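Local history newsletter: The brickworks lead, again

Every couple of years somebody rediscovers the case of the missing lead from the old Erden brickworks, and every couple of years the story gets bigger. The version going around at the moment has a gang of night-shift men stripping the drying shed roof over one long winter, a crooked dealer with a false-bottomed cart, and a magistrate who was somehow in on it. I've now read what survives of the court reports and I'm not convinced by most of it.

What the paper said at the time is pretty thin. A yardman was charged with stealing a quantity of sheet lead, valued by the company at 1,056 pounds. A dealer with a yard on the Plestala road was charged with receiving it. The yardman pleaded guilty and was fined. The dealer said he thought the lead was his to buy, was not believed, and was fined a smaller amount. That takes up 13 lines at the foot of a column, underneath a much longer piece about a disputed boundary fence.

There is no gang in it. There is no cart either, false-bottomed or otherwise.

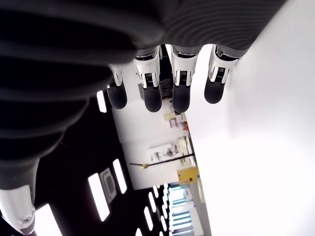

The valuation is the part I'd like people to slow down over. It came from the company, and the company was in the middle of an insurance claim for storm damage to the same roof. I can't prove the two things are connected. But if you had a roof that had lost its lead in a gale, and a yardman who had been caught with a few sheets of it, you might be tempted to let him carry the whole lot. The court doesn't seem to have asked how one man shifted that much metal, or if it did, the reporter had gone to lunch.

Nana Asamoah, who spoke on the case at our January meeting, takes the opposite view. She points out that the yardman admitted the full charge and had a solicitor with him, and that a guilty plea ought to count for something. Fair enough. I'd only say that people have been pleading guilty to get home by tea time for as long as there have been courts, and a fine might have looked like a good offer next to three months inside. She and I have agreed to keep arguing about it.

The magistrate business is easier to deal with. It rests entirely on a paragraph in the Nutsugah family memoir, which was typed up decades later by a grandson and says the magistrate "had an interest" in the dealer's yard. No document is cited. I went through the rate books for the Plestala road for seven years either side of the hearing and his name isn't in them. An interest could mean anything, of course. It could mean he bought a gate there once.

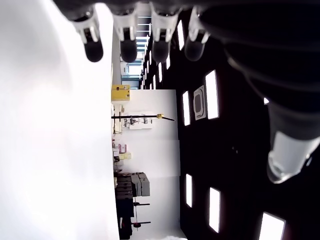

Then there's the question of where the lead went. The popular answer is the chapel at Omden, which was re-roofed the following spring, and it's a good story – stolen metal keeping the rain off the congregation. Etornam Antwi has kindly lent me a copy of the builder's account for that job. It lists slate, nails, timber and labour. Lead appears once, for flashing around the chimney, bought from a merchant in town and receipted. Unless the builder was cooking his books for the sake of a chapel chimney, I think we can let Omden off.

My own guess is that most of what was really stolen was melted down and sold within the week, which is what usually happened to lead, and that the rest of the 1,056 pounds' worth was never stolen by anyone. It's a guess, though, and I'd be annoyed if it turned up in somebody's talk next year as a finding.
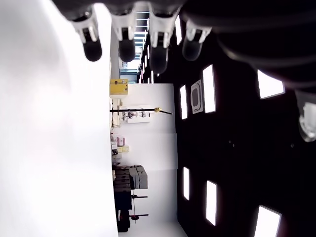

Two things would help. The first is the company's claim file, if the insurer kept one. I've written twice and had one reply, a polite letter explaining that older records are "held off site", and we all know what that can mean. The second is the court register itself, which should give the weight of the lead instead of only its value. Newspapers got these figures wrong all the time, and a misplaced comma could account for half the legend.

If you have family papers that mention the case, I'd be glad to see them, particularly anything written before the memoir was in circulation. Later accounts tend to borrow from it, right down to the odd spelling of the dealer's name. Please send copies and keep the originals at home. I'll be at the reading room on Tuesday from 3 pm if you'd sooner bring something in and have a look at the builder's account while you're there.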